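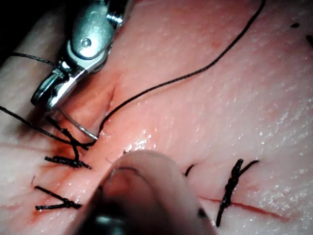
Interrupted sutures on a wet pad: spacing and bite depth
Posted by gilt_hemostat, May 24, 2026

I am trying to settle on a spacing rule for simple interrupted sutures on our practice pads and would like to hear what others use. My current approach is to place the first stitch at one end and work along the wound, with equal bites on both sides. The trouble is at the entry point. If the needle goes in just beside the incision, as in the one being placed here next to the three finished knots, the edges come together well at the surface but I suspect the deeper part stays open. Wider bites close the depth and then the margins start to roll. The pads are the Giltard soft type, kept moist. Black thread throughout.

Reply from pad_and_driver

Spacing follows bite. Whatever distance you take from the edge to the entry point, use the same distance between stitches. If you go in close, you need more stitches. Three knots placed close to the edge will not hold a curved wound evenly, and the curve is where it will gap first. I would start a curved incision in the middle and halve each remaining section.

Reply from trusetti_bench

Disagree on halving. It works on a straight cut. On a curve the middle stitch pulls the flap sideways if you misjudge it by even a little, and every stitch after that inherits the error. I go end to end and correct as I go.

Reply from pad_and_driver

Then you finish with a dog ear at the far end and correct that instead. Halving puts the error where you can still remove it. Cut the middle stitch and replace it. It costs one length of thread.

Reply from gilt_hemostat

I tried halving on 8 pads in April and had fewer dog ears, but the middle knots were looser than the rest. That may be a tying problem.
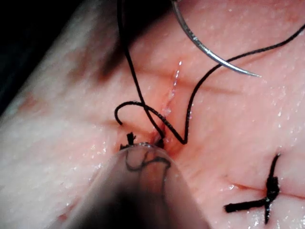
Gunawardena Skills Club / Suturing and Knots

Needle is parked on the upper right while the loop is formed over the lower part of the cut. I leave it attached and tie with what is there.

Reply from mattress_stitch_14

I would shorten the short end before you start the first throw. A long tail drags through the loop and you lose tension while you are pulling it clear. Leave just enough to grab. Also check the direction of the second throw. If both go the same way you get a granny, and that would account for your loose middle knots better than the order of placement does.

Reply from trusetti_bench

Agreed on throw direction. Not agreed on parking the needle on the tissue. It is easy to snag the surface when you take up the slack, and a soft pad tears. Hold it clear or put it down off the pad.

Reply from mattress_stitch_14

Off the pad means more travel and more thread to manage. Resting it well to the side is fine if you know where the point is.

Reply from gilt_hemostat

Throw direction noted. I went back to the loose ones and at least two look like grannies. On tail length, I now trim to what the Trornemell handout recommends and no shorter. The ends splay out but they do not work loose.

The other thing I want to raise is old pads. Once a pad has several closed cuts in it, the tissue between them bunches up and you are no longer practicing on a flat surface.

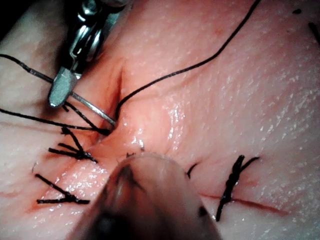 With a ridge like that, the needle enters down in the groove and you cannot see where the point is going. I have been rotating the wrist further to compensate and the exit point still lands too far out. My question is whether this is useful practice or whether I should retire the pad sooner.

Reply from pad_and_driver

Retire it. You are learning the pad's faults. I space the cuts at least 30 mm apart and discard when they run out.

Reply from trusetti_bench

Keep it. Real edges are seldom level. Take the bite in two passes, bring the needle out in the wound, regrip, then go through the other side. Your exit point will improve.

Reply from mattress_stitch_14

Two passes for anything folded, one pass for anything flat. As for discarding, I have put over 200 stitches into a single pad and the last ones were still worth doing. Depends on what you are practicing. For spacing I would want a fresh one.

Reply from gilt_hemostat

I will keep the old pads for two-pass bites and use new ones for the spacing comparison. Starting both orders again with the throws alternated. Will post the results under this thread.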